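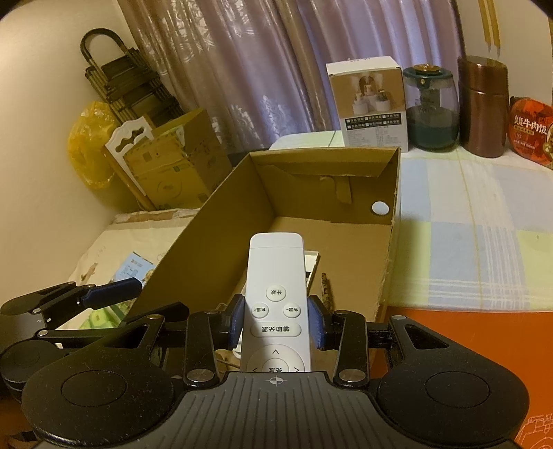
A white remote control held over an open cardboard box.

The curator of the Indley museum has been getting ready for its living history weekend in September, and she is happy to talk about it for as long as you'll let her. "We have 400 objects from the old canal days, and most of them have never been out of storage," she told me over a second pot of tea. Visitors will be able to watch rope being made and bread baked the way the boat families did it – "with plenty of smoke, I'm afraid," she laughed. Last year's weekend drew 1,000 people. "I'd love to see them all again, and their grandmothers too!" Gates open at 7 in the morning.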